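第四讲 恐怖游戏里的存档点（课堂讲义，课后整理版）

上次下课以后有几位同学问我，为什么这门关卡设计课要花整整一讲去谈存档。我的回答是，你们先回去玩一晚上《Barholm》，而且把自动存档关掉，第二天再来问我。结果真有人照做了，来的时候黑眼圈很重，也没再问。

先把这一讲要用的几个词说清楚。我说“存档点”，指的是玩家必须走到某个地方、做某个动作才能保存进度的那种设计，打字机、收音机、床、篝火，随便什么外形都行。“检查点”是系统自己记的，玩家不用管。“随时存”就是打开菜单就能存。三种做法在恐怖游戏里都有人用，效果差得非常远，我们今天主要讲第一种，第二种放到后半段，第三种只顺带提一下。

一、存档点到底在管什么

我自己刚入行的时候觉得存档点就是技术限制留下来的老毛病，存储卡容量小嘛，没办法。后来跟 Sabina Tóth 一起做《Erular》，她当时是主关卡，第一周就把我放的存档点删掉了一大半。我很不服气，跑去找她理论，她让我坐下来看一个测试玩家打第二章。那位玩家从档案室出来，手里只剩两发子弹，离上一次存档已经过了十几个房间，他在走廊拐角停了很久很久，鼠标慢慢地挪，一点一点地看。同样的走廊，前一天我那个版本，他是跑过去的。

所以第一条请记下来：存档点管的是玩家手里“还没落袋的东西”有多少。没存的进度越多，每一扇门就越沉。怪物放在哪里当然也重要，可是怪物吓人的那一下很短，没存档的那种难受能拖很长。

这里有个常见的误解，有同学会写成“存档点越少越恐怖”。不对的。少到一定程度，玩家死一次就要重走半个小时，第二遍他已经知道柜子里有东西了，第三遍他开始烦，烦了就不怕了。《Erular》有一版第三章就是这样，全章只有一个存档点，测试里平均要死 4 次才能过，问卷上写“害怕”的人比第二章还少，写“想关机”的倒是多了不少。这一版后来当然没有发出去。

二、距离怎么量

大家交上来的作业里，多数人是用直线距离或者房间数去量存档点间隔的。房间数可以拿来打草稿，但是请不要停在那里。我建议量三样：第一次走完要多少时间，死掉以后重走要多少时间，这一段里玩家会消耗掉多少资源。第一次走和重走的差别特别大，因为重走的时候不用读文件、不用找钥匙、也不用解谜（前提是你没让他重新解一遍，求求你们别让他重新解一遍）。

拿《Barholm》的医院那段来说，我自己掐表走过，第一次走 11 分钟，重走不到三分钟。这个比例我觉得很舒服。死了会心疼，但是坐下来再来一次也不至于骂人。你们的课堂练习里，有一组第一次走五分钟，重走也是五分钟，一看就知道整段全是强制剧情加慢走，这种地方必须在慢走后面补一个检查点，没有商量。

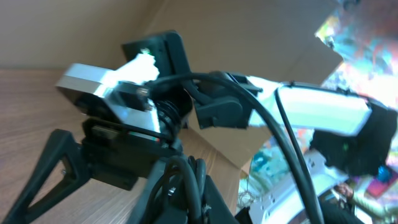 存档点旁边能不能放敌人？

最好别放在玩家伸手就能存到的那个房间里，但可以放在门外，让他听得见声音，至于他敢不敢出去，交给他自己决定。

接着上面说。安全屋这个东西，玩家心里是有合同的：音乐一变，灯光一暖，他就把手柄放下来喝水了。这个合同你可以撕，但整部游戏最多撕一次，而且要撕得值。Tekle Endale 在《Worku》里撕过一次，在倒数第二章，安全屋的音乐照常响起来，然后慢慢走调。我第一次玩到那里的时候后背真的发凉。后来他跟我说，为了这一次，前面所有的安全屋他一个都没动过手脚，连那种窗外闪过一个影子的小把戏都忍住了。你们看，忍住也是设计工作的一部分，而且是很累的那部分。

三、有限存档

再往前走一步，就是连存档本身也要花钱，像墨带、胶卷、硬币之类的消耗品。这种设计我个人很喜欢，可是我得承认它很挑玩家，也很挑游戏的长度。

有限存档的好处是把“要不要存”变成一个决定。玩家刚打完一个大家伙，只剩半管血，手里一卷墨带，他现在存，等于把半管血也固定下来了；不存，再往前走一段找药，可能全丢。这种左右为难是别的系统很难给的。

坏处也明显。第一，家里有事的玩家没法随时走开。这一点我以前不太当回事，自己有了小孩以后态度立刻变了，哈哈。解决办法是另外做一个“暂离存档”，读一次就删，两边都不得罪。第二，囤积型的玩家会一直不舍得用，打到结尾背包里剩一堆，等于白白给自己加了难度。Shobha Kamath 给《Terkinum》做平衡的时候翻过测试记录，一共 394 次死亡，里面有 75 次发生在玩家路过存档点、身上有消耗品、却没有存的情况下。她没有简单地多给消耗品，而是把携带上限压到三个，满了就捡不起来。玩家一看捡不起来，心疼，就开始用了。这个改动很小，我每年都要拿出来讲一遍。

四、检查点什么时候更好

追逐战。请一律用检查点，而且要密。追逐战的乐趣在速度，死了马上重来，别让玩家看读取画面看到冷静下来。我的习惯是每过一个“需要现学的动作”就放一个，比如第一次要钻通风管，钻过去就记一下。

另外是带剧情选择的地方。玩家选完以后系统要立刻记，不然他会读档回去把三个选项都看一遍，你写的那个艰难抉择就变成了点菜。Liya Woldemariam 写脚本的时候对这件事特别在意，她的原话比较凶，我就不抄在讲义里了。

检查点最容易出事的是“死档”：系统在玩家只剩一滴血、敌人已经扑上来的那一刻存了，读出来就死，读出来又死。防的方法有几种，讲课时画在黑板上了，这里简单记一下。一是记录前检查周围有没有处于追击状态的敌人，有就推迟；二是保留前两个检查点，让玩家能退；三是读档时给一点点保底血量。三种可以一起用，保底血量别给太多，玩家很聪明，会故意去死来回血的。

五、关于图标

角落里那个转圈的保存图标，很多人随手就放了。在恐怖游戏里它会剧透！走廊空空的，忽然右下角转了一圈，玩家马上知道前面有东西。我见过的处理办法有两种，一种是把图标藏到开门动画里去，另一种是在没事的地方也偶尔存一下，让图标失去预告的作用。后一种我更喜欢，有点坏心眼，测试的时候玩家看见转圈就往墙角缩，结果什么也没有，又缩，还是没有。第三次有了。

作业

从你们自己那一关里挑一段，画出存档点和检查点的位置，旁边标上第一次走的时间和重走的时间，两个都要找别人来走，自己走的不算。然后做一个改动，只能做一个，移一个点、删一个点或者加一个点都行，再找两个没玩过的人测一遍，写一页纸说说有什么变化。没变化也可以写，没变化的作业我也给过高分。

2008年10月10日星期五之前交到 Shewit Sisay 那里，纸质的，图请打印清楚一点，上次有几份我是真的看不见字。九月份那次缺交的同学可以跟这次一起补，但是要分开装订。

下一讲讲光源和手电筒电池，请先把《Worku》的地下停车场那一章玩掉，玩不过去的来找我借存档。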